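Two-arm teleop: bagging a drink order, who holds the bag?

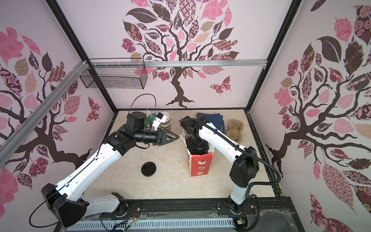

Right arm in the bag, left arm up by the strap.

tinyau_mok wrote:
OK so I've been teaching our two-arm cell to pack a coffee order by remote control, and I'm at 100 demos now. My habit is left gripper near the strap to steady the bag, right gripper goes in from the top. Feels great to drive! But the trained policy keeps waving the left arm at the strap forever and never commits. More demos, or am I teaching it wrong?

pell_mell_88 wrote:
More demos. We had 247 on a similar job and it was still dithering. Got decent at 1000.

Ho-yin Lo wrote:
Gotta disagree with pell. If the operator hesitates at the strap, 1000 demos just gives you 1000 hesitations. How long do you hover before you grab, Tin-yau?

tinyau_mok wrote:
Um. A while. The strap is short and I'm squinting at the wrist view the whole time.

Ho-yin Lo wrote:
There you go. Grab the rim of the bag instead, it's a bigger target. And I'd guide the arm by hand for that bit if yours lets you, you feel the paper give.

pell_mell_88 wrote:
Hand guiding puts your own arm all over the camera view though. I tried it on the Bimon setup and threw the lot away.

Ho-yin Lo wrote:
Only if you train on that video. Replay the motion with nobody in there and record that.

tinyau_mok wrote:
Replay on a paper bag that never stands in the same spot twice? Not sold on that part, sorry. I'll do 200 fresh ones by remote, gripping the rim, no hovering, and post what I get.

Contact us | Copyright Volavora Forums | Back to top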